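Folding a padded jacket: tips from the laundry gripper trials

Household tips > Clothes and bedding

Chak-lun Yu spent April comparing ways of folding thick clothes with a two-fingered hand-held gripper, as part of the Badeo project at Kavetstead. The recordings are used to teach a robot arm the same job. The method that came out best works just as well with bare hands, so it is set out below.

Most failed folds began with a bad first grip. Quilted fabric slides over its own filling, and a pinch in the middle of a panel lifts the outer layer and leaves the rest behind.

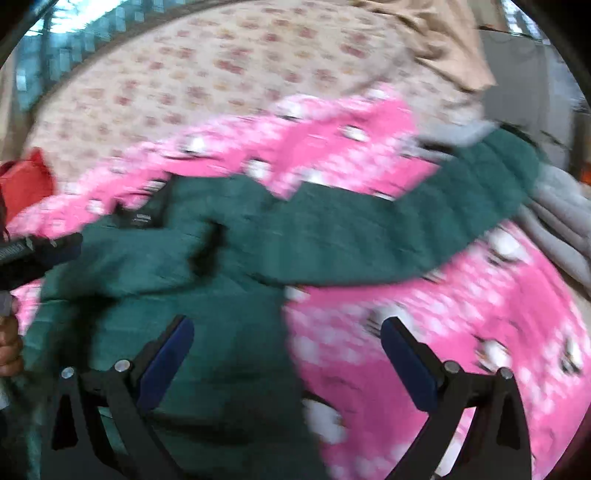

Stitching lines are the place to take hold. The filling is thinnest there, and both layers come up together. In the trials, 3263 grips were logged on padded clothes, and those made on a seam slipped far less often than those made between seams. Sleeves gave the most trouble, so deal with them before anything else.

Before you start

Work on a bed if you can. A blanket holds a slippery jacket in place better than a bare table does. Pull the blanket fairly flat first, or its creases end up in your fingers along with the jacket.

Do up the zip. Tuck in straps, tags and the hood.
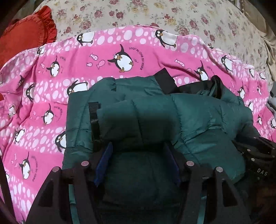

The fold

1. Lay the jacket face down and smooth it from the collar to the hem.

2. Fold each sleeve straight across the back. Take it by the cuff seam and lower it – do not drag it.

3. Press the air out with a flat forearm, starting at the hem. The gripper cannot do this well, and in the trials a person did it by hand.

4. Bring the hem up to the collar in 2 folds. Open your fingers wide before reaching in, and close them only when they touch the fabric on both sides.
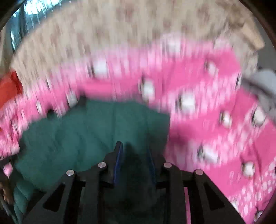
Speed

Slow down for the last few centimetres. Of the 556 complete folds, the quick ones were no faster overall, as more of them had to be done again. Moving quickly between grips did no harm.

What has not been tested

Down jackets with very wide baffles, and anything longer than hip length. Wool coats were tried 3 times only, so the figures say little about them. Chak-lun Yu plans to repeat the work on duvets next.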